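Help wanted: part-time evening tidy-up person, Rostinell reading room and lounge

Posted Thursday, May 15, 2025

Hi! I'm Xiaoyan Hou and I run the front end of Rostinell, which means the bookings, the keys, the coffee order and, for the past few weeks, the trash. I'd love to hand that last one over to somebody who's good at it. So I'm hiring!

The job is evenings, Monday through Friday, 2 hours a night, starting once the last group clears out. Pay is $20 an hour, paid every other Friday, and I do the payroll myself so you know who to yell at. We're at 552 Jikley Street, upstairs, over the frame shop. The bus stops right across the road and there's a bike rack out back (bring your own lock, the railing is a bit wobbly).

What you'd be doing. Mostly it's the lounge. People come up here to read, meet, eat lunch, argue about book club picks, and they leave things behind. Water bottles are the big one. I swear they multiply. Then there are napkins, bits of cardboard from deliveries, and every so often one single glove. You'd go around and clear the tables, straighten the chairs, put the cushions back where they belong and give the tabletops a wipe. The white ones show every fingerprint, so take your time with those.

After that come the bins. We've got small round ones that take blue liners, plus pedal bins with yellow lids. The liners are thin, I'll be upfront about that. I bought a huge case of them from a supplier called Hesis and we're going to be using them until I retire. They like to stick to themselves, and if you don't fold plenty over the rim they slide down inside the minute something heavy goes in. You get the knack after a night or two. Gather the neck before you lift, squeeze the air out slowly, tie it, and get the new one in right away so you don't forget which bins you've done. (I have forgotten. Many times.)

Full bags go down the back stairs to the big containers in the alley. It's one flight. Nothing gets very heavy, but you should be fine with stairs and with bending down a lot. Please don't drag the bags over the carpet, I just had it cleaned!

Fridays there's a little extra: vacuum the lounge, run a cloth along the baseboards, and check the supply closet so I can reorder. I keep the list on the inside of the closet door. Just put a check next to whatever's running low and I'll see it Monday.

A few pictures of the lounge and the bins:

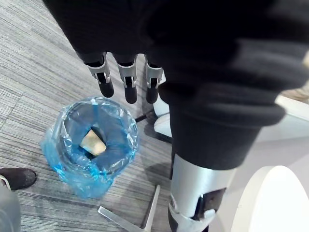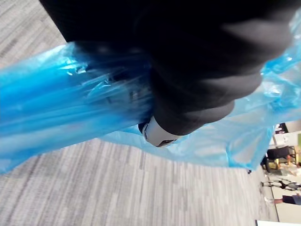
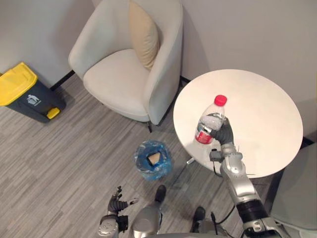
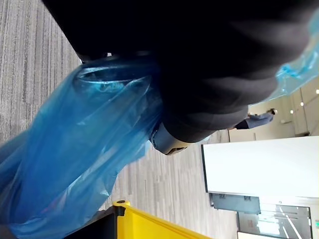
Who I'm looking for. You don't need cleaning experience, really. I'd be happy with a student, a retired person, someone who already has a day job and wants a quiet couple of hours with headphones on. What I do need is someone who shows up, locks up, and tells me when something's broken. If you're the kind of person who can't walk past a crooked cushion, we're going to get along great.

You'll have your own set of keys, so I'll ask for two references. They can be from a neighbor or a teacher if you haven't worked much before. You also need to be 18 or over and allowed to work in the US.

Gloves, cloths and sprays are all here. If you're sensitive to scented stuff tell me and I'll switch, the lemon one gives me a headache anyway. There's a fridge you can use, free coffee if the machine is in a good mood, and you can borrow any book you like from the reading room shelves. We close for the week of the summer street fair and I pay you for it.

The first week I'll do the rounds with you, and those hours are paid the same as any others. After that you're on your own, though I'm only a text away and I'm usually awake.

How to apply. Stop by the front desk any weekday afternoon and ask for me, or leave a note in the Rostinell mailbox by the street door with your name, your phone number and which evenings you could start. If you can only do some of the five nights, say so anyway! Splitting it between two people would be fine with me. No resume needed, a few lines about yourself will do. Please don't leave notes with the Lü bakery next door, they're very sweet about it but things get lost in the flour.

I'm hoping to have someone in place before the end of May, and I'll call everybody back either way.

Xiaoyan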